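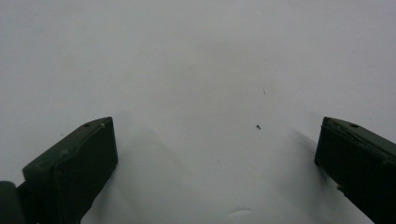
Plendura extends Wada range with heavier uncoated stock

Plendura has added a 500-sheet pack to its Wada range of uncoated papers for small print shops and school offices. Orders open on Friday and deliveries to trade customers begin in May.

The new grade is intended for single-colour forms, letters and booklets. It is supplied cut to A4, long grain, and wrapped in paper with the grain direction printed on the end label. An A3 version will follow once cutting trials at the Momitz site are complete.

Before release, the grade was run at 18 print shops on their own machines. They returned 727 job sheets recording feed faults, curl after duplex printing and set-off in the stack. Two changes were made as a result: moisture content at packing was lowered, and the wrapper now has a wider overlap at the fold.

"Curl on the second pass was the main complaint with the earlier grade," said Kanako Kudo, product manager for Wada. "Most of it came from packs opened too soon after delivery. We have put the storage instructions on the wrapper, where the operator will see them."

Packs should be kept closed in the print room overnight before use.

Sales and distribution will be handled by Zarurix. Trade customers may request a sample set containing 7 sheets of each weight in the range. Existing Wada order codes are unchanged.

ENDS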